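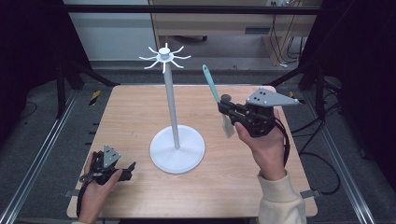 Eight Arms and a Spatula: A Morning at Orkutard

Orkutard opened its manipulation lab to visitors on a Monday in April. The company records household tasks with hand-held grippers, and the task on the schedule was utensil hanging: a spatula and a mug tree with eight curved arms. Leonie Tiedemann, who runs the sessions, wants 200 accepted recordings per task. A good morning yields 14.

Most of the discarded recordings fail on localization. Each gripper's position is estimated from its own camera, and the estimate drifts when the view holds too little texture.

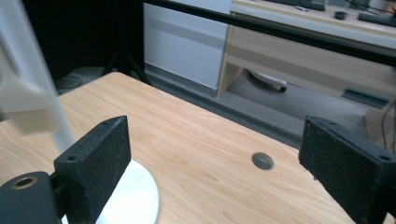

Localization software needs fixed points. Nicanor Tejada, the lab's vision engineer, prefers a furnished room to a blank enclosure and leaves the background alone. Wood grain repeats and makes a poor reference. The round metal grommet in the tabletop is better, as are the keyboards on the desk behind. Depth is harder: the wide finger opening leaves plenty of background in view, but a close approach to the stand removes most of it.

Visitors were allowed one attempt each. Mine was rejected for speed. The limit is 290 millimeters per second, and operators train for 900 minutes before their recordings are kept.
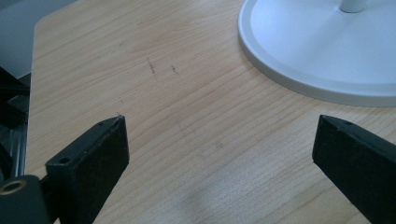 Gripper fingers open over the tabletop, with the round white base at upper right.

Tiedemann plans to add a second stand next quarter. The spatula stays.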